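Losance Log: The Sweeping Fault

A gallery from the September runs

Posted from the Batport workshop

Losance is our two-armed sweeper. It does floors, or it did until run 112, when it stopped letting go of things. This page collects what we kept from the weeks of finding out why. Most of our fault reports are spreadsheets and this one has a picture in it, so please enjoy the luxury.

The short version for anyone in a hurry: a gripper that should have opened didn't open, an arm that should have waited didn't wait, and a skirting board lost some paint. No people were hurt. The stop button was pressed by a person holding a sandwich, and the sandwich was not recovered.

The fault, as first reported

The ticket read, in full, "left hand won't drop broom." We closed it as user error. We then reopened it when the left hand wouldn't drop the broom for us either. The log from run 112 shows the open command going out and the gripper replying that it had opened, in a tone of complete confidence. It was still holding the handle. The planner believed the reply and swung the arm off toward its parking position at full travel speed, broom and all.

A hand broom is light. It's also a good deal longer than an empty gripper, and the collision check was using the empty gripper. That's how you get a dent at shin height.

We went back through the logs to see if it had happened before. It had, twice, during runs where the arm had plenty of room to be wrong in. Both had been marked as passes.

What we blamed first

The Barbu firmware, naturally. Barbu is the motion package we run on both arms and it gets blamed for most things here, including the heating. We rolled it back one version. The fault stayed, and we lost the nice new logging, so we rolled it forward again and said no more about it.

Next came the cables. We swapped the left one for a spare and got 255 clean releases in a row. There was cake. Release 256 held on like a toddler at a shoe shop.

Sweeping under the temporary rules

Until we had an answer, Losance swept at reduced speed with a person on the stop button and everyone's feet well back. Release was confirmed by eye and called out loud before either arm was allowed to travel. You feel silly shouting "open" at a broom for an afternoon. The feeling passes by the second afternoon.

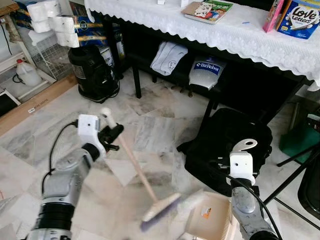 Left arm on the broom, purple bristles going too fast for the camera, and the dustpan down on the tile by the right arm. Sweeping was never the problem. It's the putting down afterward.

The culprit

Finger position is read by a small sensor inside the gripper housing. Ours had worked a little loose on its mount. Under a firm squeeze it shifted just enough to read "open" while the fingers were shut. Thin objects didn't bother it, and neither did soft ones. A broom handle, gripped hard for a long stretch of sweeping, was exactly the thing.

We'd have found it sooner if our release test had used a broom handle. Our release test used a foam block. The foam block has a perfect record and has been retired with honors.

The fix, such as it is

New sensor mount from Deltirus, with a proper locking screw. It took ten minutes to fit and eleven days to arrive.

The planner no longer takes the gripper's word for it. It now checks motor current as well, and if the two disagree, both arms stop where they are and a light comes on.

Collision checks assume the tool is still in the hand until both readings agree that it isn't. This makes Losance slower around furniture. We can live with slower.

Where it stands

We ran 500 releases on the actual broom, at working grip, before lifting the speed limit. All 500 let go. The total on the counter is now 3,447, counting the dustpan and the foam block's farewell appearance, and the light has come on once. That was a correct stop: the handle had snagged on a glove.

The feet-well-back rule stays. The paint on the skirting board is still on somebody's list. If you run the same sensor mount, take the cover off and give it a wiggle before your next long run, with the power off, please.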